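下敷き布の上でたたむ 白い布と小袋のひとまとめセットの作り方

更新日:2023年12月5日
カテゴリ:布のこと/たたむ・包む

引き出しを開けたら、たたんだ布と小袋がきちんと重なって並んでいる。あの眺めが好きで好きで、この秋はずっと布をたたんでいました。11月に一度「布セット」の写真だけ載せたところ、作り方を書いてほしいというコメントをいくつもいただいたので、今回は手順をまるごと書きます。長いです。でも手を動かしてみると、お湯が沸くのを待つあいだにひと組できてしまうくらいの作業です。

布セットというのは私が勝手に呼んでいる名前で、中身は三つだけ。濃い色の下敷き布、白い薄手の布、それから平たい小袋。下敷き布の上で白い布をたたみ、小袋を抱かせて、最後は下敷き布ごと折り込みます。旅行かばんにも、来客用の棚にも、そのままぽんと入ります。開いたときには下敷き布がそのまま小さな敷物になるので、出先の知らない机の上でも自分の場所ができるんです。これがうれしい!

もとになったやり方は、Starnsideという小さな宿で教わりました。部屋に入ると机の上に布の包みが置いてあって、ほどくと白い布と小袋が出てくる。あまりに気持ちのいい包みだったので、帰りがけに宿のSheena Sutherlandさんに頼みこんで、朝食の片づいたテーブルで見せてもらいました。私の手順は、そこに家で試した分を足したものです。Sheenaさんの手つきはもっとずっとあっさりしていました。

用意するもの

下敷き布 1枚
濃いグレー、紺、焦げ茶など。手ざわりのやわらかい、少し厚みのある長方形の布。

白い布 1枚
薄手のもの。さらし、古いハンカチ、ガーゼの端切れでも。下敷き布より軽いほうがまとまります。

平たい小袋 1つ
入浴剤、ドリップ用のコーヒー、お茶、洗剤の一回分など、薄いものなら何でも。

定規か、印をつけた厚紙
慣れたらいりません。

下敷き布は、私はMathesonの端切れ箱から選んだものを使っています。近所の布屋で、レジの横に大きな箱があって、中をかきまわしているとあっという間に日が暮れます。選ぶときは広げて見るより、たたんだ状態で手のひらにのせてみてください。たたんだときにふわっと戻ってくる布は、包んだあとで勝手に開きます。のせたまま静かにしている布が向いています。

白い布はアイロンがかかっていなくて大丈夫です。むしろ私は、洗って干して取り込んだままの、くしゃくしゃの布から始めるのが好きです。しわの寄ったかたまりが平らな四角になっていくところが、この作業でいちばん楽しいところなので!

場所をつくる

机の上のものを、いったん全部どけます。端に寄せるのではなく、別の場所に移してしまってください。布は思ったより大きく広がりますし、広げた先にマグカップがあるとどうしても手が縮こまります。

机の色は何でもかまいませんが、濃い色の机に濃い色の下敷き布だと、ふちが見えにくいことがあります。そういうときは横から光を当てると、布のふちに細く光る線が出て、ずいぶん見やすくなります。うちは窓が左にあるので、午前中にやることが多いです。夜ならスタンドを低くして、机すれすれに照らしてみてください。白い布のしわの影もよく見えて、どこを引けば伸びるかがすぐわかります。

立ってやるか座ってやるかは、机の高さ次第。私は立つ派です。ひじが机より少し上にあると、布を真上から押さえられます。

手順1 下敷き布をたたむ

下敷き布を裏を上にして広げます。手前の辺と机のふちをだいたい平行にして、手のひらで中央から外へ、一度だけなでます。何度もなでると織り目が斜めに引っぱられて、四角がひし形になっていきます。一度でいいんです。

左右を中央に向かって折ります。ぴったり真ん中で突き合わせようとせず、指一本分のすきまを残してください。このすきまが、あとで包むときに厚みを逃がす場所になります。

次に手前から奥へ、半分に。折り山は手前に来ます。折り山を指の腹ですうっと押さえたら、下敷き布はできあがりです。仕上がりの幅は22センチを目安にしています。うちの引き出しがDrarenの浅型で、この幅だと横にきれいに並ぶからです。お手持ちの引き出しやかばんに合わせて、好きに変えてください。

少しくらい斜めに置いてあっても気にしなくて平気です。この上で白い布をたたむあいだに、どうせ何度か動きます。最後にまっすぐにすればよし。

手順2 小袋を当ててみる

布を重ねる前に、小袋を下敷き布の上に持ってきて、大きさを見ておきます。ここを飛ばすと最後に「入らない!」となるので、私は必ずやります(何度も飛ばして、何度も泣きました)。

見るところは小袋の短い辺です。下敷き布の幅の中に、小袋が左右に余裕をもって収まるか。小袋のほうが大きければ、下敷き布の左右の折りを少し浅くして、幅を広げます。

小袋は下のふちをつまむように持つと、中身が下に寄らず、平たいまま扱えます。粉ものは特に、持つ前に机の上で軽くならしておくと形が落ち着きます。角が折れていたら指で伸ばしておきましょう。薄い袋のとがった角は、ガーゼのような布に引っかかることがあるんです。

柄のある小袋なら、このときにどちらの面を上にするかも決めてしまいます。白と黒のにぎやかな印刷の袋は、グレーの布に本当によく合います。文字がぎっしり入ったラベルも、無地の布のそばに来ると急にかっこよく見えて、私はこの取り合わせを考えているだけで一時間はつぶせます。

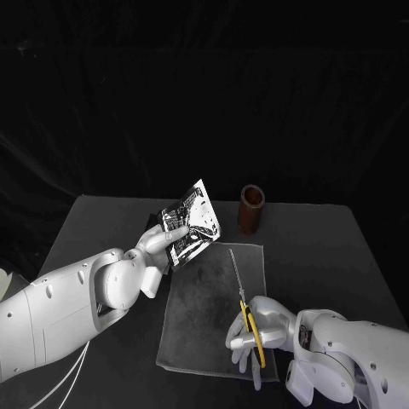 手順3 白い布をのせて、ほぐす

小袋はいったん脇に置きます。白い布を、くしゃくしゃのまま下敷き布の上にのせてください。机に直接ではなく、下敷き布の上です。

ここがSheenaさんに教わっていちばん驚いたところでした。つるつるした机の上だと、薄い布は引くたびに全体がずるっと逃げます。ところがやわらかい布の上にのせると、下の布が白い布をそっとつかまえていてくれる。片手で端を引いても反対側がついてきません。薄い布をたたむのが苦手だと思っていた方、ぜひ一度これを試してください。机を変えるより早いです。

のせたら、まず角を探します。白い布のかたまりに指を差し入れて、縫い目をたどっていくと角に当たります。角が見つかったら、そこをつまんだまま、もう片方の手で隣の角へ向かって縫い目をすべらせます。布を持ち上げて振りたくなりますが、振らずに、寝かせたままほどいていきます。

耳のない端切れで、縫い目がたどれないときは、いちばん外側に飛び出している部分から順に外へ引き出します。少し引いて、押さえて、また少し引く。布の中に輪っかのようなたるみができていたら、そこは引っぱらずに、下から指を入れて持ち上げると自然に開きます。

手順4 両手の役割を決めて平らにする

ほぐれてきたら、片手を「押さえる手」、もう片方を「動かす手」に決めます。私は左手で押さえて右手で動かします。逆でももちろんかまいません。決めてしまうことが大事で、両手が同時に動くと布はいつまでたっても落ち着いてくれません。

押さえる手は、指をそろえて軽く曲げ、指先だけを布に置きます。べったり手のひらをのせると、その下のしわが閉じこめられてしまいます。動かす手は布の中に少しもぐらせるようにして、たるみをすくって、外へ運びます。布が指に巻きついてきたら、無理に抜かずに、いったん手を開いてください。薄い布は、手を開くだけでするりと離れます。
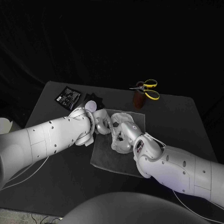
しわが残るのは、たいてい中央から少しずれたあたりです。端ばかり引いていると、真ん中のたるみが行き場をなくしてそこに集まります。そんなときは端から手を離して、たるみのてっぺんに指先をのせ、近いほうのふちへ押し出してあげます。ふちまで来たら、最後だけすっと引く。これを二、三か所やれば、もう十分に平らです。

完全に伸ばそうとしなくていいですよ。洗いざらしの細かいしわは、たたんでしまえば味になります。アイロンをかけたぱりっとした布もきれいですが、ふんわりした白が濃い色の布の上にのっている様子は、また別のよさがあります。

手順5 白い布をたたむ

平らになったら、奥の辺を手前に向かって折ります。下敷き布から少しはみ出していても大丈夫。はみ出した分は次の折りで中に入れます。

左の辺、右の辺の順に、内側へ。下敷き布の左右のふちが見えるところまで折りこみます。白い布が下敷き布よりひとまわり小さくなり、まわりに濃い色の縁取りが残る形です。この縁取りが見えたときの気持ちよさといったら! 額に入った絵のようで、私は毎回ここで少し眺めてしまいます。

仕上がりの短い辺は13センチくらいと言いたいところですが、布によって折れる回数が変わるので、ここは縁取りの見え方で決めるのがいいと思います。左右の縁が同じくらいの太さに見えたら正解です。定規を使うなら縁の太さのほうを測ってください。

手順6 小袋を抱かせる

脇に置いていた小袋を、白い布の中央にのせます。のせる前に、決めておいた面が上になっているか確認を。

それから白い布の手前側を起こして、小袋にかぶせます。全部隠してもいいし、上だけのぞかせてもいい。贈りものなら少しのぞかせるのが楽しいですし、自分の旅行用ならすっかり隠したほうが、かばんの中でずれません。

すべりやすい袋の場合は、小袋の下に白い布の角をひとつ折りこんでおくと止まります。つやのある袋はほんとうによくすべるんですよね。私はTonlowの入浴剤の小袋をよく使うのですが、これがまたつるつるで、角を折りこむやり方を思いつくまでは、引き出しを開けるたびに小袋だけ奥に旅立っていました。

手順7 下敷き布で包む

いよいよ最後です。下敷き布の手前の折り山を持ち上げ、白い布ごと奥へ向かって倒します。ここで力を入れて折りつけないでください。倒すだけ、のせるだけ。厚みがあるので、きつく折ると中の小袋が曲がります。

奥側に余った下敷き布を、手前の折り山のすきまに差しこみます。手順1で左右のあいだに残した指一本分のすきま、あれがここで効いてきます。差しこんだら包みを裏返して、自分の重みで落ち着くまで2分ほどそのままに。このあいだに次の小袋を選んでおきましょう。

表に返して、四隅がそろっていれば完成です! そろっていなくても、角を指でつまんでちょっと引けば直ります。

しまうとき

引き出しには立てて入れるのが私のおすすめです。折り山を上にして、本棚の本のように。上から見たときに、折り山のあいだから白がちらりと見えるものと、すっかり濃い色だけのものが混ざっていて、これがたまらなくかわいいです。

立てると倒れてしまうという方は、引き出しがまだ空きすぎているのだと思います。箱のふたで仕切りを入れるか、いっそ増やしてしまいましょう(私は後者です)。

かばんに入れるなら、背中側の平らな面に沿わせます。服の上にのせるより、服と服のあいだにはさむほうが形が崩れません。着いたら出して、ほどいて、下敷き布を洗面台の脇や枕元に広げます。眼鏡や腕時計を置くのにちょうどいい場所になりますよ。

香りのある小袋は、布にも香りが移ります。それが楽しみで入れている場合は別として、食べもの用の布とは引き出しを分けておいてください。お茶の包みから石けんの匂いがしたときは、さすがにがっかりしました。

うまくいかないとき

包みが勝手に開いてくる
下敷き布が厚すぎるか、差しこみが浅いかのどちらかです。まず差しこみを深くしてみて、それでも開くなら、左右の折りのすきまを広げてください。布を一度水に通して糊を落とすだけで、急に言うことを聞くようになることもあります。

白い布が途中でずれる
押さえる手が浮いていないか見てみてください。折ることに夢中になると、押さえていたつもりの手がいつのまにか手伝いに来ています。私もしょっちゅうです。

真ん中だけこんもりふくらむ
小袋の中身が片寄っています。包みをほどかず、上から手のひらでゆっくりならせば直ることが多いです。粒の大きいお茶などは、はじめから薄く広げてのせておくと安心です。

白い布に下敷き布の色がつく
濃い色の新しい布は、最初の何回かは別に洗ってください。白い端切れを湿らせてこすり、色が移らなければ使えます。紺と赤系は特に念入りに。

ふちが見えなくて折る位置がわからない
光の向きを変えるのがいちばんですが、下敷き布の角に白い糸をひと針入れておくのも便利です。たたむたびにその糸がどこへ行くかを見ていると、向きも迷わなくなります。

組み合わせを変えて遊ぶ

基本の形に慣れたら、ここからがお楽しみです。

白い布を二枚に分けて、小袋をあいだにはさむ。ふっくらした包みになって、割れやすい薄焼きのお菓子の袋などにも向いています。

下敷き布を明るい色、中の布を濃い色にする。反転するだけなのに、印象ががらりと変わります。生成りの下敷きに墨色の布を合わせたときは、思わず声が出ました。ただ、明るい下敷き布は出先で広げると汚れが目立つので、私は家の中専用にしています。

小袋のかわりに手紙を入れる。封筒ではなく、二つ折りのカードくらいの厚みがきれいに収まります。母に送ったら、中の布はすぐ台所で使われ、下敷き布は電話の下に敷かれていました。包みとしてはあっけなくばらばらですが、使われているのを見るのはいいものです。

布の組み合わせに迷ったら、候補を全部くしゃっと丸めて下敷き布のそばに置いてみてください。きれいに広げて比べるより、丸めたかたまりのほうが、布の厚さと影の出方がよくわかります。しわの影がやわらかく出る布は、たたんだときの表情もやわらかいです。

いただいたコメントから

11月の記事に寄せられたもののうち、多かった話題にまとめてお返事します。

左利きだと折る順番は逆になりますか、というお尋ね。左右を折る順番は逆のほうがやりやすいと思います。仕上がりは鏡に映した形になるだけで、包みとしてはまったく同じです。引き出しに並べるときは向きをそろえてくださいね。

手ぬぐいでもできますか、という方も何人か。できます! ただ長さがあるので、手順5の前に長いほうを半分に折ってから始めてください。切りっぱなしの端は内側に入れると、ほつれが気になりません。

子どもと一緒にやりたいという方には、手順3のほぐすところをぜひ任せてあげてください、とお伝えしたいです。くしゃくしゃの布から角を探すのは、宝探しみたいで盛り上がります。姪は角を四つ見つけたところで満足して、たたまずに遊びに行ってしまいました。それでもう十分手伝いになっています。

全部で何組作ったのですか、というコメントもありました。数えていませんでしたが、聞かれると気になるもので、昨日引き出しを全部開けて数えました。169組でした。人にあげた分は入っていません。自分でもちょっと笑いました。次はDrarenをもうひとつ買い足すか、配る先を増やすか、年内に決めるつもりです。

手順のおさらい

1 下敷き布の左右を折り、すきまを残して、手前から奥へ半分
2 小袋を当てて幅を確かめる
3 白い布を下敷き布の上にのせ、角を探してほぐす
4 片手で押さえ、片手で動かして平らに
5 奥、左、右の順に折り、まわりに縁取りを残す
6 小袋をのせて白い布をかぶせる
7 下敷き布を倒して差しこみ、裏返して落ち着かせる

印刷して机の横に貼っておきたいという方は、このおさらいの部分だけで足りると思います。次回は、端切れの裁ち目を縫わずに始末するやり方を書きます。Mathesonの箱からまた連れて帰ってきた布がありまして、早く切りたくてうずうずしています。

関連記事
・さらしを一反買ったらまずすること
・浅い引き出しの仕切りは箱のふたで
・Starnsideに泊まった日のこと、朝食のパンの話も少し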